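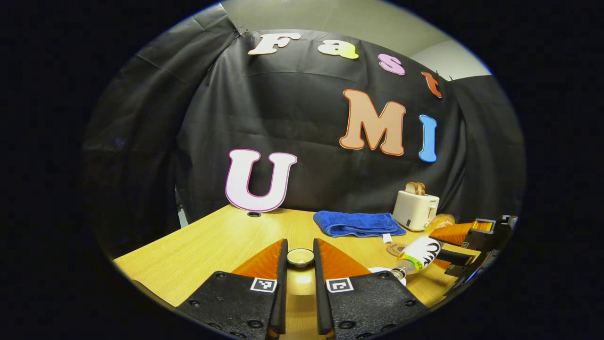

Ukdale Mending Library - Progress Report to the Kjærgaard Fund

18 June 2026

Dear friends at the Fund,

It is a pleasure to write to you again, and I hope you will forgive me if I run on a little, as there is a good deal to tell. When you agreed to support the mending library we had a borrowed room, one sewing machine with a temper, and a box of odd buttons. We are in a much happier place now.

Where we have got to

The library has been open to members since the spring, and 253 garments have gone home repaired. Most were the things you would guess - split seams, tired zippers, knees worn through - but we have also had a christening gown, a set of fishing waders and a very old quilt that took the better part of a month. Members sit with a mender and do as much of the work themselves as they feel able to, and many who came in swearing they could not thread a needle are now hemming their own pants.

We have run 13 evening classes so far. Darning fills up first, every time, and we have had to repeat it. Patching was slower to catch on, so we moved it later in the evening and shortened it, and that has helped.

Spending

The largest purchase this period was the pair of secondhand machines from Trorus, which came serviced and with spare bobbins. We spent $500 of the supplies line on thread, needles and interfacing, and that should carry us through to September. The rent is unchanged. We are a little under on printing, as the local paper kindly ran our notice for free, and we would like your permission to move what is left over to scissors. Ours are worn, and sharpening will only do so much for them.

What has been harder

The alterations course for beginners did not go as planned. We offered it in 2 parts, and quite a few people who enjoyed the first could not make the second. I think we asked for too much of their evenings. We will try it again in September as a single longer session with a supper break in the middle.

Storage is the other worry. Finished items wait on the rail longer than they should, and we are starting to telephone people sooner.

Next steps

We are working on Under, our small course on linings and underlayers, and the first handouts are drafted. I will send you copies once the measuring charts have been checked.

With warm thanks from all of us in Ukdale,

The Mending Library coordinator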